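Questions about the rules for hand work at the tables

These answers are for people who run or record sessions with the two-arm robots at Stada. Roxana Chiriac wrote the first version and I keep it up to date. Last changed 18 October 2026.

What may be on the table when a session begins?

Only the objects named on the task sheet. For the plate tasks we use one plate, placed flat between the two hands, and one small item to hold. Tools, cups and phones go to the side shelf. Please do not leave them on the far edge of the table, even for a minute. The cables at the wrists must have enough free length that the arm can reach across without pulling.
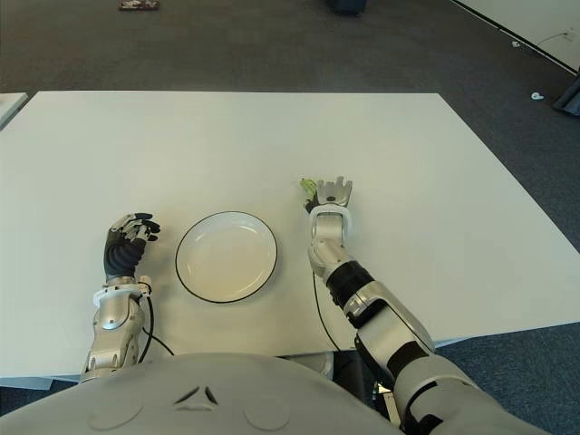

Who may stand near the arms?

Two persons at most, and one of them holds the stop button. The other may come to the table only after the operator says "hold" and the arms are still. We ask visitors to stay behind the tape. If you need to change an object, say it aloud and wait for the answer. A nod is not enough, the operator may be looking at the screen.

What do I check on the hands before I start?

Look at every fingertip pad from the front and from the side. A pad with a cut, a loose edge or a sticky surface must be changed before the session, also when it still grips well. Then open and close each hand three times at low speed and listen to it. Write the result in the log, with your initials. 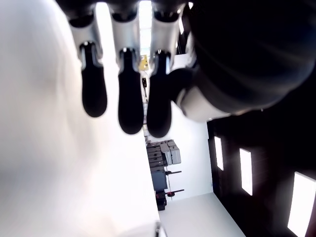 Black fingertip pads on three fingers, hand pointing down.

How often are the fingertip pads changed?

After 1000 grips with dry objects. With food or anything wet we change them earlier, when the check shows wear. The Flireck counter gives the number on the start page, so you do not need to keep your own list. New pads are in the drawer marked Voicu. Please take the complete set - mixing old and new pads on one hand gives uneven grip and makes the recordings difficult to compare.

Can I clean the joints myself?

The outside, yes, with a dry cloth and the power off. The pins and small parts between the finger segments are cleaned only by a person who has done the Bresari course. Do not use spray or compressed air there. If you see dust or a thread inside a joint, stop and report it, also if the finger moves normally.
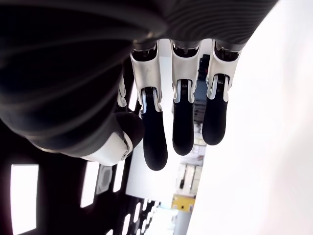

Despina Sârbu wrote to us that the rule on compressed air is too strict. In her opinion a hand pump at low pressure does no harm, and waiting for a trained person can cost half a day. We discussed it and for now the rule stays, but we will train more people in October so that the wait is shorter.

What is the rest position, and why does it matter?

At the end of each task the hands go to the rest position, with the fingers relaxed and touching nothing. Do not cut the power while an object is still held. First release it on the table, then move to rest, then switch off. If the arm stops by itself in another position, leave it there and call the person on duty. 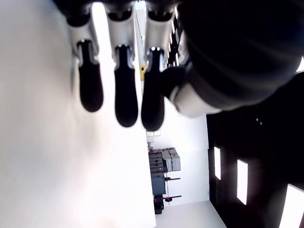

The same order applies for short breaks. When you leave the room for more than 2 minutes, the arms must be at rest and the stop button pressed in, and the next person repeats the hand check before moving anything.

Where do I report a mistake?

In the session log, on the same day. Write what happened, which hand, and the task number. We do not use these reports to judge people. A pinched cable or a dropped plate is a report too, also when there is no damage.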